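Speaker notes: Floors First
Posted 13/05/2026 by the Hollia workshop team
9 comments · 4 shares

Opening. Say hello, let people find a seat, then ask who has a corner at home they've been stepping around since they moved in. Put my own hand up too. Mine was a strip along the spare room wall, and it held the remains of a shelving project, a lot of packaging and at least one lunch.

Tell them the title straight away — Floors First — and what it means. When a room has got away from you, start with the floor and leave the shelves, drawers and desk alone for now. I love this rule! It's the one part of tidying where you see a change right from the start, and that feeling carries you into the next room.

Numbers slide (keep it short). We had 1469 replies to the Pratura newsletter question, "Where do you start?" Read two or three out loud if the room is warm. The person who starts with the fridge magnets always gets a laugh. Don't argue with any of them, just say we're going to try it from the ground up tonight.

Next, the floor itself. Talk about carpet, because most people in the Garg hall will have it somewhere. Dark carpet is great for this job. Paper and white plastic jump right out at you. What it hides is the dark stuff, so remind them that a black bag or a metal bracket can sit there for weeks looking like part of the floor. Slow down here and leave the picture up for a good while.
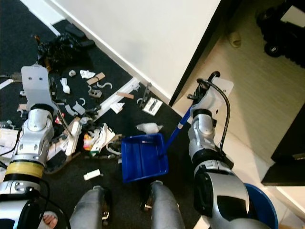
Blue dustpan down on the carpet, plenty still to pick up.

Ask the room what they'd grab first. Somebody will say the snack wrapper, and good for them, it's the easy win. Then ask about the long white rail. People go quiet on that one, and it's my favorite moment in the whole talk, because a part like that is why floors stay messy. You don't know if it's trash. You don't want to throw it out and find out in July that it held something up.

So, the 4 piles. Go slowly, they'll be writing.

Trash. Tissue, scraps of paper, wrappers. Straight in the bag, no second looks.

Parts. Brackets, clips, rails, little wooden blocks. One box for all of it, with the date on the lid. I use an old Clurkik shoebox and it has never let me down.

Flat paper. Stack it, don't read it! Reading is how you end up sitting on the floor for an hour with a manual for a toaster you gave away.

Belongs elsewhere. Anything with a home in another room. Park it by the door and walk it over at the end, in one trip.

Dustpan part. Bring mine up and wave it around. A long handle saves your back, and I can't say enough good things about that. Big pieces come up by hand first, though. If you try to sweep a crumpled bag and a bracket together, the bracket wins and everything else goes under the baseboard. Set the tray down flat, bring the small stuff to it, and keep a bucket close by so you aren't walking back and forth.

Shoes reminder. Bare feet and loose clips do not mix. (Tell the bracket story if there's time, skip it if we're past the half hour.)

Try-it bit. Pairs, one tray of bits per table, sort into the piles. Walk around while they do it. Expect a fight over the wooden blocks at every table. Let it run, it's fun.

Questions, then tea. Handouts are on the side table, and the blank box labels are next to the cups.

Related
Drawers without tears: notes from the second Hollia evening
What goes in the parts box, and when to empty it
Picking a dustpan you'll want to use
Packing a closet the slow way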